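4. Working Rules for Demonstration Sessions

When we first began collecting two-handed demonstrations with hand-held grippers, we had, to be frank, very few rules. People came in, picked up the tools and did the task as they saw fit, and we trusted good sense to take care of the rest. Good sense took care of a fair amount. What it could not do was make a session recorded at Groresmont look like one recorded at Thiele, and by December we were throwing away far more material than any of us liked. The rules in this section grew out of that winter, and we offer them in the hope that other groups will be spared some of the same trouble.

The Fokero guideline, as we now call it, has 4 parts, covering the station, the objects, the person and the record. The station part is the shortest. Each station carries a number that can be read from a standing position, and that number is written in the log before the first take. Cables leave the gripper at the back and follow the forearm, with enough slack for a full reach across the table. We used to let people route them however they pleased, and we lost 3 takes in a single session to a cable caught under an elbow.

The objects part took much longer to agree on. Paper cups in particular gave us a good deal to argue over, as they are light, they dent, and they behave quite differently alone than they do nested in a stack. Our rule is that a dented cup is retired at the end of the take, never during it, and that a stack may be as tall as the task calls for so long as it stands without help (Figure 2).
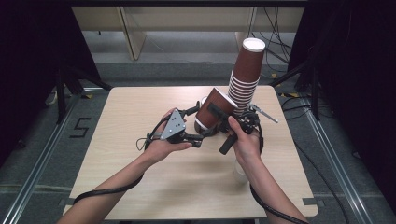 Zeselell Working Group on Shared Demonstration Practice
Posted 5/5/20

Figure 2. Two-handed work on a paper cup at station 5, with the nested stack behind it.

Under the part on the person, we ask that sleeves be kept clear of the grippers and that both hands stay on the tools until the take is closed. A single cup held between two grippers is a good test of whether someone is ready, for it asks for a light touch on both sides at once. Of the 58 sessions we went back and reviewed, 38 met every rule as it now stands. The others mostly fell short on the record, where a station number or an object list had been left blank, and we have since moved both of those fields to the top of the log sheet.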